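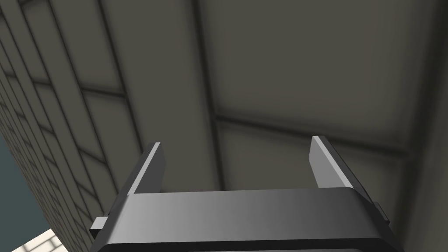
Last changed: 25 July 2019

Section 6. Setting up the wrist view in the simulator

Work through this section before your first practice run in Butness, the club's simulated workshop. Allow one meeting. Allow two if you plan to sit next to a friend.

1. Start Lokance and load the Butness scene. Loading is slow on the older laptops. Clicking again opens a second copy, which is slower.

2. Open the View menu and pick Wrist. You should have both fingers of the gripper in view with the palm housing below them. If you get a plain gray rectangle and nothing else, you have picked Wall.

3. Type HOME in the command box and press Enter. The fingers open and the hand parks itself facing the big gray panels.

4. Check that there is clear space between the two fingers. They lean outward a little toward the tips - this is how the model was drawn, and three people have already filed it as a bug.

5. Set the grip force to 58. The box will accept 1,000. Please don't find out.

6. Type CLOSE, wait for the fingers to stop, then type OPEN. Do this twice. If only one finger moves, reload the scene and start again at step 3.

7. Save your settings under your own name. There are 68 files called "test" on the club drive and Anatole Charpentier would like them to stop breeding.

Note: The grooves between the panels are handy for judging whether the hand is level. They are no use for judging distance, as several teams learned in November.

Caution: The simulator lets you drive the gripper straight through a wall without complaint. The real arm in the Besson room has opinions about this. Run the Oltora collision check on every program before you bring it over, including the short ones.

If the view goes black, the hand is probably inside something. Type HOME and try to look as if you meant it.

Continue with Section 7, Picking up the block.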